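I ordered the Hiris memorial book kit in December, a week after my grandmother's funeral, and it took me three evenings to put together. You get a cloth cover, 38 blank pages and a sheet of prompts for writing the obituary. The prompts are great! I'd never have thought to ask my aunts which church choir she sang in (all of them, apparently).

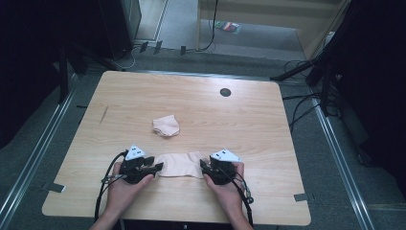 Pale pink fabric on the table.

My one gripe is the photo corners — they barely stick, and I ended up buying another brand. The guest page is tight too, five lines and that's it, so Cousin Siham wrote up the margin. Still, I'd get it again for the prompts alone. Four stars from me.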